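May 1, 2024
By Thérèse Friesen

Notes for the lunchtime talk, "Moving In Without Losing Your Mind." Text in capitals is for me. Everything else is more or less what I plan to say, though you know how I wander.

WAIT FOR PEOPLE TO SIT. LIDS OFF THE COFFEE.

Good afternoon, everybody, and thank you for giving up your lunch hour for this. I know a talk on boxes and paper towels isn't what most people picture when they hear there's a speaker coming, so I'm touched to see so many of you (and I see a few of you brought sandwiches, which is very sensible, please eat).

I've been helping people settle into new places for a good long while now, first at Pretance, when we moved the whole office across town, and since then for friends, cousins, neighbors and anybody else who made the mistake of mentioning a lease in front of me. The Pretance move came to 1597 boxes. I know that number by heart because I wrote the labels. My handwriting has never recovered.

So let me start with the big one, the box you look at every day and don't open.

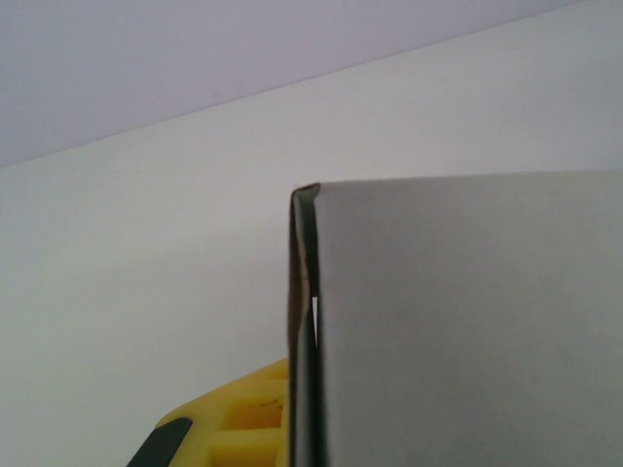 Everybody has one. It comes in on moving day, it gets set down near a wall because that's where there was space, and by the end of the week you've stopped seeing it. You walk around it. You put your mail on it. I had one in my hallway from September until well after New Year's, and when I finally cut the tape it was full of curtains, and I'd already bought curtains!

PAUSE HERE. ASK FOR HANDS: WHO STILL HAS ONE?

My rule, and you're welcome to steal it, is 90 days. If a box has been sitting for 90 days, you open it on a Saturday morning with the radio on, and you don't put it back. You take out what's in there and you find it a shelf, or a drawer, or somebody who'd like it. Then you flatten the box the same day. Please do that part. An empty box standing around will have something in it again by supper, I promise you.

Write on the side of the box, never on the top. The top is no good to you once there's another box on it. I like the room first, in big letters, then two or three words for what's inside. "Kitchen, baking pans." "Bedroom, winter." The word "misc" is banned in my house. We had 259 boxes marked "misc" in the Pretance move, and I'm told two of them are still in the Wickramasinghe Building basement, and whoever works down there, I'm sorry, I really am.

SLOW DOWN. I ALWAYS RUSH THIS NEXT BIT.

Now, the first evening. You're tired, your back hurts, somebody is hungry and somebody else can't find the phone charger. What I want you to have ready is a little kit that travels with you in the car and doesn't go on the truck at all. Soap, a hand towel, scissors, a light bulb, toilet paper, a few cups, a trash bag or two, and the thing I would put ahead of every one of those, which is paper towels.

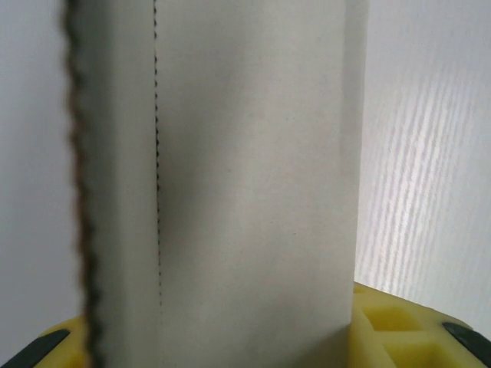

You'll wipe out the kitchen cupboards before a single plate goes in. You'll do the inside of the fridge and the windowsills. You'll eat pizza off them because the plates are wrapped up at the bottom of who knows what. I tuck them between the glasses too, when I run short of packing paper, and they go back into use at the other end, so nothing's wasted. Bring two rolls if it's just you, and more if there are children.

People ask me about cloths, and yes, I love a good cotton cloth, I have a whole drawer of them. On a moving day, though, you haven't got a washing machine hooked up yet, and a wet cloth in a bag overnight is a sad thing to meet in the morning. Go back to your cloths the week after.

IF SOMEBODY ASKS ABOUT MONEY: the Gelley Street move, one bedroom, third floor, no elevator, cost my niece up to 3000 dollars all told, and that was with the truck and two fellows to carry. Packing it ourselves helped. Say that it varies a lot by town.

A word about walls, if we have time. Leave them bare for a little while. I know you want your pictures up, I always do, and I've put nails in the wrong place in every home I ever lived in. Live with the room for a couple of weeks, see where the light comes in and where you like to sit, and then get the hammer.

The sign-up sheet for the box swap is by the door. The folks upstairs at Tetodus have offered us a corner of their storeroom, so bring your flattened boxes there, tape off if you can manage it, and help yourself if you're the one who's moving next.

QUESTIONS. THEN REMEMBER TO TAKE THE COFFEE URN BACK.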